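Sorting by Color: Edeltraud Zaugg on the Wall Shelves at the Murnus Staff Store
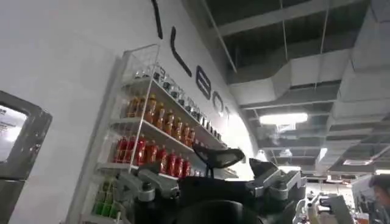

Background to the Interview

The Murnus staff store reopened on the ground floor of the Ustimis building after a refit that took up most of the summer. It serves employees of the Murnus hospital network, visitors to the building, and residents of the neighboring streets who have come to use it as a corner shop. The sales floor measures 900 square feet. Edeltraud Zaugg has managed the store for six years and was responsible for the layout. Magnus Galbraith, of the network's Facilities Office, supervised the fitting work. Both agreed to speak with the staff bulletin about the bottle wall, which has drawn more comment from customers than any other part of the new store.

The interview took place in the stockroom before opening time and was edited for length.

From the Old Room to the New One

In its previous location the store occupied a former reading room with dark paneling and deep cupboards. Ms. Zaugg describes that room as handsome and unsuited to selling anything. "The cupboards were built for bound volumes," she said. "A bottle placed at the back stayed at the back. We would find it at the annual stock count, and the date on it would be two years old."

When the move was approved, she asked for white walls and open shelving, and for nothing to be kept behind a door. The first request was granted at once. The second took longer. Facilities had intended to reuse the cupboards, which were in sound condition, and Mr. Galbraith confirmed that he had argued for doing so.

"I had a budget line for new furniture and it was a short one," he said. "The cupboards would have cost us the price of moving them. Ms. Zaugg asked me to come and stand in the old store for an hour at lunchtime, and I watched people open a door, look in, close it, and leave. I withdrew my objection that afternoon."

The cupboards were transferred to the records department, where they are now in use.

Why Wire

The units chosen were white wire, supplied by Schwaiger and attached directly to the wall. Ms. Zaugg had seen similar fittings in a bakery and liked the fact that light passed through them. With solid boards, she explained, every shelf throws a shadow on the shelf beneath it, and colored glass in shadow looks brown whatever its real color may be.

"Under a lamp, a red bottle is red," she said. "Under a board, it could be anything. We sell a good deal to people who are in a hurry, and they look for the color they bought last time."

Cleaning was a further consideration. Syrup bottles leave rings, and on the old wooden shelves those rings had to be scrubbed. The wire is wiped down with warm water at the end of each week, one shelf at a time, with the stock moved to a cart while the work is done.

Mr. Galbraith noted one drawback. Small or narrow-based bottles do not stand well on open wire, and two early lines had to be moved to a flat counter near the register. He also mentioned that the wall behind the units needed additional support before anything could be attached to it. "Glass is heavy and liquid is heavy," he said. "The wall was a partition and had never been asked to carry more than a calendar. We opened it up, put in timber, closed it, and painted it again. That was the part of the job that ran late."

The front rails, which are thin bars running along each shelf, were left as supplied. Ms. Zaugg had been offered a deeper rail that would have held a printed price strip. She declined it on the grounds that it would have covered the lower half of the labels.

The Order of the Rows

The arrangement customers ask about is the simplest thing on the wall. The clear bottles and jars stand on the top shelf. Below them come the amber bottles, then the red, and then the green.

Ms. Zaugg said that the order was settled in a single evening and has been changed once. Originally the green row was on top. "It made sense on paper, since the green lines are the ones we sell least of," she said. "On the wall it was too dark up there. The clear glass catches the light from the ceiling and makes the whole unit look brighter, so we put the clear glass at the top and everything came down one."

She was asked whether sorting by color had caused difficulty for customers used to finding goods by type. She acknowledged that it had, in the first weeks. In the old store, vinegars had been kept with vinegars and cordials with cordials. Under the new arrangement a customer looking for a particular product needed either to remember the color of the bottle or to ask.

"Some people asked me quite sharply," she said. "One gentleman from Accounts told me that a shop is not a paint chart. He comes in every week and he goes straight to the red shelf now, so I think we have reached an understanding."

The store carries 147 product lines in all, of which the bottled goods form only a part. Most of the remainder is dry stock and remains grouped by type. Ms. Zaugg has no plans to extend the color system to it. Flour, she observed, comes in paper bags and the bags are nearly all the same.

Suppliers and Labels

The largest single supplier of bottled goods is Closska, a family business that has sold to the store since before Ms. Zaugg's time. When she described the new wall to them, they offered to bring their bottles into line with it by using the same cap and label across their range. She accepted the offer in part.

"I asked them to keep the labels plain and to keep the glass as it was," she said. "A loud label fights with the one next to it. With a plain one you see the row first and then the bottle."

Other suppliers were approached with the same request, and the results have been mixed. One changed its label without discussion. Another replied that its label had been drawn by the founder's sister and would not be altered, and the product continues to be sold under the old design on the counter.

Orders are now placed by the row. When a row has gone back by a hand's width from the front rail, whoever is on duty writes it down on the order sheet. Ms. Zaugg introduced this practice to replace the former monthly count of bottles, which had taken a full morning and was often out of date by the time the delivery arrived. Average time on the weekly order has fallen to 53 minutes, according to the store's own log.

Filling the Shelves

Restocking is done from the stockroom side before the doors open. The bottles are set close together in their rows, with new stock placed at the back and older stock drawn forward. Ms. Zaugg regards this as the least negotiable rule in the store and the one most often broken.

"It is much quicker to put the new bottle in the gap at the front," she said. "I understand the temptation. I have done it myself at ten minutes to eight. But the person who comes after you has no means of knowing, and the old bottle stays there until December."

New staff are shown the procedure on the green row first. The turnover there is slow enough that a mistake can be found and put right before it matters. They move to the amber row, the busiest on the wall, in their second week.

She was asked about breakages. Four bottles have been lost since the reopening, all of them during filling and none during opening hours. A rubber mat is now laid on the floor below the unit while the shelves are being filled, and is rolled up again before customers are admitted.

The Wall Itself

The white wall and its large black lettering were treated as a separate item in the refit. Mr. Galbraith recalled that several departments had expressed an interest in using the wall for posters and that he had received a number of written requests.

"The position of my office was that a wall can do one job well," he said. "The lettering went up, the shelving went up, and the posters were referred to the corridor."

Ms. Zaugg supported the decision. In her opinion, the bare areas of wall are what allow the bottles to be read from the door. She added that she is offered something to hang there approximately every other week, and that the most recent offer was a barometer.

Customer Response

A short survey was left at the register after the reopening, and more than 154 forms were returned. The questions covered opening hours, prices, and ease of finding goods. The bottle wall was not mentioned in any of the questions, but many customers wrote about it in the space for remarks. Most of these comments were favorable. A smaller group asked for a printed list showing which products stand on which shelf, and a list of this kind has been available at the register since October 4, 2020.

Customers with limited color vision raised a related point, which Ms. Zaugg said she should have foreseen. Staff have been instructed to give directions by shelf height as well as by color, and the printed list does the same.

Next Steps

The next item on the store's list is the counter near the register, where the small bottles and the products with older labels have gathered. Ms. Zaugg described its present state as temporary and somewhat crowded. A shallow tray has been ordered from Schwaiger to fit the wire, and if it holds narrow bottles upright, those lines will be returned to the wall in the row that matches their color.

Mr. Galbraith has asked to be informed before anything heavier is added. Ms. Zaugg said that he would be.

The staff store is open to all visitors to the Ustimis building during normal working hours. Requests for products not currently in stock may be left in writing at the register.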